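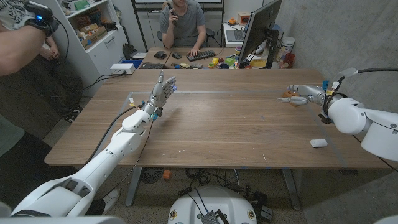
Chapter 4
Timber in Use

4.1 Introduction

Wood is one of the oldest working materials and one of the most variable. Two boards cut from the same log can differ in weight, strength and colour, and the same board will change size from one season to the next. Anyone who makes, repairs or specifies wooden furniture needs to understand why this happens and how to allow for it.

The first three chapters dealt with the growing tree, felling and conversion at the sawmill. From here on the book is concerned with timber as it reaches the workshop. This chapter covers moisture, movement and the choice of boards for wide surfaces such as table tops, shelves and doors. Joints are mentioned where necessary but are treated fully in Chapter 5. Finishes are left until Chapter 8.

By the end of the chapter you should be able to:

explain the difference between free water and bound water
work out the moisture content of a sample from two weighings
say which way a board will shrink and by how much compared with its other directions
recognise cupping, bowing, twisting and checking
choose a method of fixing a solid top to its frame

4.2 Water in wood

A freshly felled tree holds a great deal of water. Part of it lies in the hollow spaces of the cells and is called free water. The rest is held in the cell walls and is called bound water. When timber dries, the free water goes first. The board becomes lighter during this stage, but its dimensions hardly alter.

The point at which the free water has gone and the cell walls are still full is called the fibre saturation point. For most timbers it falls between 25 and 30 per cent moisture content. Below it, the cell walls start to give up their water and the wood shrinks. Nearly all the problems described later in this chapter take place below the fibre saturation point.

Moisture content is given as a percentage of the dry weight of the wood. A sample is weighed, dried in an oven until its weight stops falling, and weighed again. The loss in weight is divided by the dry weight and multiplied by 100.

Worked example. A sample weighs 57 g when cut from the board and 50 g after oven drying. The loss is 7 g. Dividing 7 by 50 and multiplying by 100 gives a moisture content of 14 per cent. Timber at this figure would be suitable for a porch or an unheated store, but it is too wet for furniture in a centrally heated room, where 8 to 12 per cent is usual.

Note that the result can be greater than 100 per cent. Some softwoods hold more than their own dry weight in water when green. Students often take this for a mistake in their working.

4.3 Direction of movement

Wood does not shrink equally in all directions. Movement along the grain is so small that it can normally be ignored. Movement across the grain is greater, and it depends on how the board was cut from the log.

Tangential movement follows the line of the growth rings. Radial movement runs from the centre of the log towards the bark. As a working rule, tangential movement is twice the radial movement, although the ratio varies between species. A plain-sawn board therefore moves more across its width than a quarter-sawn board of the same timber, and it is also more likely to cup.

The effect is easily measured. At the Stikau workshop, a solid beech top 1,181 mm wide was measured in July and again the following January, after the heating had been on for ten weeks. It had lost 3 mm in width. The length had not changed by any amount the rule could show. The top had been fixed with slotted plates and remained flat. A second top from the same batch had been glued and screwed to its rails, and it split along a glue line near the middle.

4.4 Fixing a wide top

A solid top must be held down firmly and still be free to move across its width. The three methods in common use are wooden buttons, slotted metal plates and slotted screw holes.

Buttons are small blocks with a tongue that fits into a groove in the rail. The button is screwed to the underside of the top and slides in its groove as the width changes. Leave a small gap between the button and the rail on the long sides. Slotted plates work in the same way and are quicker to fit, though they show if the underside is seen. Slotted screw holes suit narrow rails where there is no room for a button.

Veneered boards move very little and may be fixed rigidly. Check which kind of board you have before choosing a method. The end grain is the best guide, as the growth rings of a solid board can be followed from the top face down through the edge.

Exercise 4.1

1. A sample weighs 66 g before drying and 60 g after. Find its moisture content.
2. Sketch the end of a plain-sawn board and mark the direction of greatest movement.
3. Measure the width of a solid wooden top at home or in your workshop. Repeat the measurement after three months and record both readings, with the room temperature, in your notebook.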